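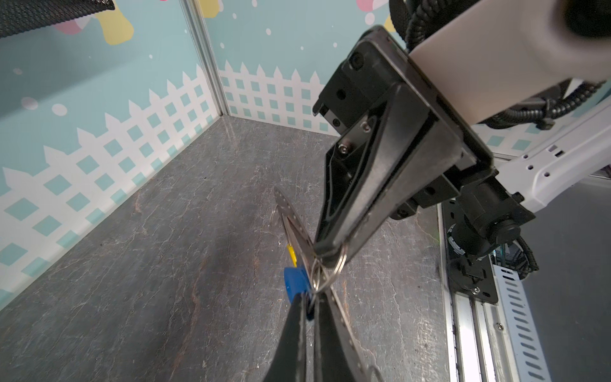 ### 4.2 Rating Drift After a Card Rebalance

Ranked play in Rernus uses a single hidden rating per account, updated after every match. When a patch changes card values, the rating keeps its old number while the strength of the player's deck may change overnight. We call the resulting gap rating drift. Earlier work by Ko on the Sakau ladder treated drift as noise and removed the first 100 matches after each patch. We keep those matches, as they are the ones players complain about most.

Our sample covers the April patch, which lowered the damage of two common cards and raised the energy cost of a third. We selected 500 accounts that had played at least 200 ranked matches before the patch. Accounts that changed region or were idle during the patch week were dropped and replaced from the same rating band. Deck lists were read from match logs at the start of each game, so changes made between rounds are not captured.

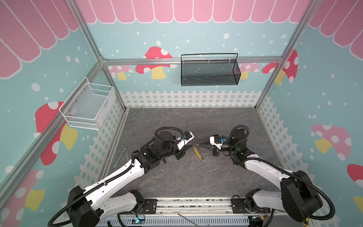 Each account was then placed in one of 2 groups. The first held accounts whose main deck contained any of the changed cards – the exposed group – and the second held all others. Drift was measured as the difference between the expected and observed win rate, using the pre-patch rating as the fixed reference. We did not correct for play time, which differed little between the groups.

Two limits apply to this design. Opponents drift as well, so a loss by an exposed account may be counted against a rating that is itself out of date. Some players also abandon a deck as soon as the patch notes appear, before any match is recorded. The Hsieh correction handles the first problem by re-estimating both ratings jointly, and we apply it in Section 4.3. The second problem remains open. Deck changes made before the patch are visible in the logs, but the reason for a change is not recorded.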